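Von: Lucie Penner
An: Liste Lager und Verpackung
Datum: 2018-09-05
Betreff: Re: Vorführtag Clitau, Greifer für Kleinbeutel

Hallo zusammen,

Lautaro Insaurralde schrieb:
> Ich war im März schon einmal bei Clitau und fand es damals recht
> überzeugend. Der Arm legt Tütchen vom Tisch in Körbe, ohne dass
> jemand danebensteht. Laut Rulska kommen sie inzwischen auf 472
> Beutel pro Schicht. Bei unseren Kleinmengen in Remside wäre das
> doch einen Versuch wert? Kann jemand hinfahren, der nicht so
> leicht zu begeistern ist wie ich?

Gut, ich bin hingefahren. Begeistert bin ich nicht.

Zu den 472: Ich habe den Herrn am Stand gefragt, wie lang bei ihnen eine Schicht ist. Das wusste er nicht. Dann wollte ich wissen, ob die Zahl aus einem durchgehenden Lauf stammt oder aus den besten Abschnitten zusammengesetzt ist. Er wollte es nachreichen, bis heute ist nichts gekommen. Unsere Frauen an der Packstrecke machen an einem normalen Vormittag 2145 Stück, und zwar gemischt, mit Etikettenkontrolle.

Die Vorführung selbst dauerte 87 Minuten, davon ging ein guter Teil für Folien drauf. Als der Arm endlich lief, griff er ordentlich, solange die Beutel mit Abstand zueinander lagen. Sobald zwei sich berührten, wurde es zäh. Einmal kamen beide zusammen hoch, einmal keiner. Der Vorführer hat dann von Hand auseinandergeschoben und weitergeredet. Auf meine Bitte, doch mal einen ganzen Karton auf den Tisch zu kippen, hieß es, das sei »für das nächste Release vorgesehen«.

Was mich mehr stört: Bei uns liegt nie etwas einzeln auf einem freien Tisch. Es kommt als Haufen an. Wenn vorher jemand vereinzeln muss, kann derselbe Mensch den Beutel auch gleich in den Korb werfen.
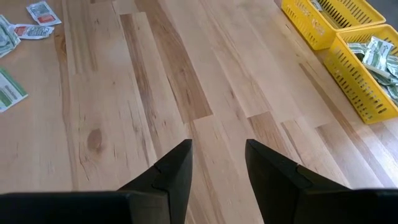

Blick von der Handgelenkkamera: links Beutel auf dem Tisch, rechts die gelben Körbe, Greifer leer.

An dem Bild sieht man ganz gut, was ich meine. Ein paar Beutel am linken Rand, zwei davon stoßen sogar aneinander, und daneben viel freier Tisch. Die zerknitterte Folie glänzt außerdem, und genau danach hatte ich gefragt: Wie kommt die Kamera mit Reflexen zurecht? Antwort: »im Allgemeinen gut«. Damit kann ich nichts anfangen.

Fairerweise: Die Finger haben in meiner Anwesenheit keinen Beutel aufgerissen, und leise ist das Ding auch. Den Preis wollte man mir nur mündlich nennen, die Steuerung von Rajput kommt noch obendrauf, Wartungsvertrag mindestens 5 Jahre.

Lautaro, wenn du weitermachen willst, dann bitte nur mit unserer eigenen Ware, aus unserem Karton, und einer von uns stoppt die Zeit. Vorher würde ich keine Anfrage rausschicken.

Grüße
Lucie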